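January
By the Gison production desk

The Giáp live set is now at the lacquer stage, and several subscribers have written to ask why it has taken longer than the studio albums. Most of the answer has to do with side lengths and the state of the tapes. The notes below cover the transfer, the edit, the cut, and what will be in the sleeve when orders ship.

The source is a pair of concerts by the Giáp ensemble at Pustton Hall. Both nights were recorded to multitrack from the stage splitter, with a separate stereo pair hung over the front rows. The band worked as a full dance orchestra: saxophones and brass on risers, piano on the left, bass and percussion in the middle, and singers at the front on floor wedges. The wedges matter because there is a good deal of vocal in the conga and timbale microphones, and a good deal of trumpet in everything.

The multitrack was played back on the same model of machine that recorded it. Alignment was done from the tones at the head of each reel. The tones on the second night were printed slightly hot, and an earlier transfer missed this, which left the two nights at different levels with a small difference in the treble. The new transfer corrects both. Nothing was baked. The reels played cleanly, apart from one splice that let go in the gap between songs and was remade.
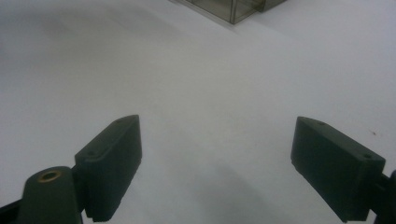
Open gripper over a white tabletop.

The final running order has nine songs on two discs. We tried a single disc first. It could be done on paper, but it called for either dropping the long descarga or cutting it so quietly that surface noise would have been plain during the piano solo. The longest side now runs 19 minutes, and the others are shorter. That gives the cutting engineer room to keep the bass at a fair level and still leave enough land between the grooves.

Sequencing follows the first night, with the ballad and the closing number taken from the second. The first-night ballad has a faulty cable on the lead vocal from the bridge onward. It was usable with repair, but the repair could be heard on headphones, and the second-night performance is better in tune. The applause has been joined between nights where needed. No songs were assembled from parts of both performances - each one is a complete take from a single night.

The mix was made at Enix on an analog desk, with the stereo pair carrying more of the sound than is common on a release of this kind. The close microphones were brought in under it to firm up the saxophones and the bass. They were delayed to line up with the pair, which cleared most of the blur on the brass hits. Reverb was used on the lead vocal only. The hall does the rest, and the hall is fairly short in the low end, so the tumbao stays readable even when the whole band is in.

Percussion took the most time. The cowbell sits close to the vocal in pitch on a couple of songs and tends to come forward whenever the singer moves off the microphone. A narrow cut was automated for those bars and left out elsewhere. The guiro was already bright and was left alone on the digital master, with a gentle high-frequency limit applied on the vinyl master to avoid trouble at the inner grooves.

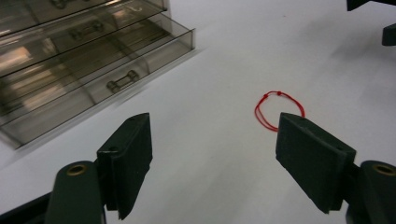 Will the download be made from the same master as the records?
The download comes from the same mixes but has its own master, with no low-frequency narrowing and no high-frequency limiting. The level has been set to match the records closely, so it will sound quieter than most current releases at the same volume setting.

For the lacquers, the low end below the bass fundamental is summed to mono. The piano was already placed wide in the mix and keeps its position, because the sum only acts below its left-hand range as played on these songs. Sides were arranged so that the loudest brass writing falls early, where groove speed is highest, and the slower songs fall toward the label. One side breaks this rule. The closing number had to close, and moving it would have put the spoken farewell in the middle of the program. The engineer took the level down slightly for that side, and the change is small enough that most listeners will not reach for the volume.

Reference cuts were played on three kinds of cartridge, including a cheap conical one. The conical stylus showed some spit on the word endings in the ballad. A de-esser was added for those words and the side was cut again. The second reference was clean on all the cartridges we tried.

Test pressings follow plating. We check them for centering, noise in the lead-in, non-fill, and repeating ticks. A tick that appears on one copy is a fault in that copy. A tick in the same place on every copy points to the stamper or the metal behind it, and that side goes back. Please allow for the chance of a second round, as we had to ask for one on the last mambo set.

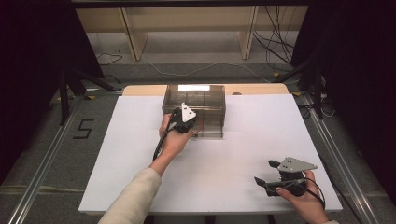 Two hand-held grippers, a smoky-brown storage box, and the white tabletop.

The sleeve is a gatefold with plain lined inner bags. The notes give the full personnel for each song, since the trumpet section changed between nights, and list the arranger wherever the parts carry a credit. Lyrics are printed in the original language with an English version alongside. Two arrangements had no name on the parts. They are marked as uncredited in the booklet, and we would be glad to hear from any reader who can identify them from the score pages or from an earlier recording.

Playback notes for the set are simple. It is cut at the slower speed on all sides. Tracking force at the upper end of the range given for the cartridge is preferred for the brass passages. Anti-skate should be set by ear on the closing number, where the right channel will show any error first as a rasp on the lead trumpet.

Subscribers do not need to order separately. The set will be sent to the address on the account, and address changes can be made until the parts arrive from the plant. Shop copies will follow once subscriber copies have gone out. The download code goes by email on the Tuesday of the shipping week, with the files offered at the mix resolution and in a smaller compressed format.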